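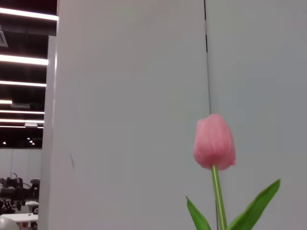

Janbridge Bulb Storage and Forcing Trial
Interim progress report to the Fairclough Fund
Prepared by Weronika Walczak, project lead
30 August 2021

1. Purpose of this report

This report covers the second period of the grant. It sets out the work done since the last report in March, the state of the store and the records, spending against the agreed headings, and the changes we are asking the Fund to approve. Results from the first forcing season are given in outline only. The full tables will be sent with the final report.

2. Background

The trial compares methods of holding tulip bulbs between lifting and forcing. Small growers in the Janbridge area mostly store in converted farm buildings with limited control of temperature and very little control of air movement. Losses in storage are accepted as part of the trade, but they are seldom measured, and growers who do measure them use different methods. The grant was awarded to produce a set of comparable figures from one site, using equipment that a small grower could afford to buy and run.

Two storage methods are being compared. The first is the open tray method already in general use, with trays stacked on a pallet and a wall fan running on a timer. The second is the Cimero method, in which air is pushed up through the stack from a plenum beneath the pallet and the fan speed follows the humidity reading inside the trays. Both are run in the same building, in separate bays divided by an insulated partition.

3. Work completed

3.1 Store

The partition between the bays was rebuilt in the spring. The original had been fixed to the roof timbers but not sealed at the floor, and smoke tests showed air passing beneath it whenever the Cimero fan was above half speed. The base is now bedded on a rubber strip and the cable entries have been filled. A repeat smoke test showed no movement under the partition at any fan setting. A slight leak remains at the door of the open tray bay. It has been left as it is, as it is typical of the buildings the method is used in.

The plenum was taken out and cleaned. Soil and loose tunic had collected in the two rear corners and was blocking part of the outlet. A removable mesh panel has been fitted so that the corners can be reached without lifting the pallet.

3.2 Sensors and logging

There are 14 combined temperature and humidity sensors in use, divided equally between the bays. Each was checked against a reference instrument before lifting. Three were found to read high on humidity at the upper end of the range and were replaced under warranty. The readings taken from those three sensors during the previous season have been marked in the record and left out of the averages.

Logging is at intervals of ten minutes. The logger lost power once, when the supply to the whole building was interrupted by work on the lane. The gap lasted less than a day. A small battery unit has since been added, paid for out of the contingency heading.

3.3 Lifting and grading

Lifting was later than planned. The ground stayed wet well into the period when the foliage had died back, and the contractor was not willing to put the lifter on the heavier end of the field. The lighter end was lifted first and the remainder followed as soon as the ground would carry the machine. Bulbs from the two ends were kept separate throughout, so that any effect of the delay can be seen in the results.

All stock was cleaned, dried and graded by circumference before going into store. Bulbs showing soft tissue, open wounds or a sour smell were removed at the grading table and recorded by tray. Grading was carried out by the same two people as last year, working from the same written standard.

A total of 90 trays went into store. Trays were allotted to the bays by a random list drawn up before lifting began, with the restriction that each bay should receive the same number from each end of the field.

3.4 First forcing season

Bulbs from the first year of storage were potted, given their cold period and brought into the glasshouse in batches. The following points can be reported at this stage.

Rooting was even in stock from both methods. No difference was found in the date at which shoots reached the standard height for moving into the glasshouse.

Blindness (failure of the flower bud to develop) was lower in stock from the Cimero bay. The difference was consistent between batches but small, and one season is not enough to put weight on it.

Stem length at cutting did not differ between methods. Stems in the last batch were shorter across the board. The glasshouse ran warm during that period owing to a faulty vent motor, and the batch will be reported separately.

Weight loss in store was greater in the open tray bay. Most of the loss took place in the first weeks after grading.

4. Work not completed

4.1 Ethylene measurement

The plan included weekly ethylene readings in both bays. These have not started. The supplier of the hand-held meter, Tostemora, withdrew the model quoted in our application and offered a replacement with a higher limit of detection. On the published figures the replacement would not register the levels at which damage to the flower bud begins, and the order was cancelled. We have since obtained a price for taking air samples in bags and having them analysed by a laboratory. This would allow fewer readings but at the sensitivity required. A request is made in section 7.

4.2 Grower visits

Visits to other stores in the area were due to begin in the spring and were put back because of restrictions on site access. Growers who had agreed to take part have been contacted again, and all but one are still willing. The visits will now take place during the coming storage season. The questionnaire has been shortened. The questions on capital cost have been moved to a separate sheet, which growers can fill in later with their accounts to hand.

4.3 Energy figures

Sub-meters were fitted to both bays but the meter on the open tray bay was wired to include the lighting circuit. This was found when the first quarter's readings were compared with the rated load of the fan. The wiring has been corrected. The earlier readings cannot be recovered with any confidence, and energy use for the first season will be given for the Cimero bay only. The comparison will rest on the second season.

5. Expenditure

Spending stands at 54 per cent of the total award. By heading:

Staff: in line with the profile. Additional hours at lifting were offset by fewer hours on grower visits.

Equipment: underspent. The ethylene meter was the largest single item under this heading and has not been bought.

Site costs: slightly over profile. The sealing of the partition was not in the original plan. The charge for electricity has also risen since the application was made.

Travel: largely unspent, for the reasons given in 4.2.

Contingency: used for the battery unit and for hire of a dehumidifier during the drying period. The remainder is held.

Invoices and the payroll summary have been sent separately. One invoice, for the mesh panel and fixings, was addressed to the farm in error and is being reissued in the name of the project.

6. Risks

Disease in stored stock. Fusarium was found in a small number of bulbs at grading. Affected bulbs were removed and destroyed, and the trays they came from were marked and placed at the bottom of their stacks. Trays are inspected every two weeks. If losses in any tray pass the level set in the protocol, the whole tray will be withdrawn and weighed out.

Fan failure. The Cimero bay relies on a single fan. A spare motor is held on site. The controller has no spare, and the delivery time quoted by the maker is several weeks. In the event of a controller fault the fan can be run at fixed speed by hand, and any such period would be recorded as a departure from the method.

Vent control in the glasshouse. The faulty motor has been replaced. The remaining motors are of the same age and will be tested before the first batch is brought in.

Staffing. The grading assistant's contract ends before the final weighing. We expect to extend it by a short period from within the staff heading.

7. Requests to the Fund

We ask the Fund to approve the following.

(a) The transfer of the unspent sum for the ethylene meter from equipment to a new heading for laboratory analysis. Sampling would be carried out every 3 weeks in each bay until the end of the storage season. The total is within the sum originally awarded for the meter.

(b) The carrying forward of unspent travel money into the next period.

(c) A change to the date of the final report, so that it can include the whole of the second forcing season. No further money is requested.

A decision on (a) is needed first. Ethylene release from infected bulbs tends to rise as storage goes on, and readings from the early part of the season are needed as a baseline. The laboratory has agreed to hold its price until the end of next month.

8. Work planned for the next period

Tray weights will be taken at fixed intervals until potting. Sensor checks will be repeated at the midpoint of storage, with the reference instrument sent away for calibration beforehand.

Potting will follow the same schedule as last year, except that batches will be smaller and there will be one more of them. This gives better cover against a fault in the glasshouse affecting a large part of the crop. Compost will be from a single delivery. Last year two deliveries were used and the second was noticeably coarser.

At cutting, stem length, bud length and fresh weight will be recorded for every stem in the sample rows. Vase life will be tested on a smaller number, held in plain water at a steady room temperature. The point at which a flower is counted as finished was left too loose in the first protocol, and the two recorders differed by up to a day on the same stems. A revised wording has been agreed and tried out on shop-bought flowers, with better agreement between them.

The field plan for the replanted stock, the revised protocol and the sensor check sheets are attached as annexes A to C.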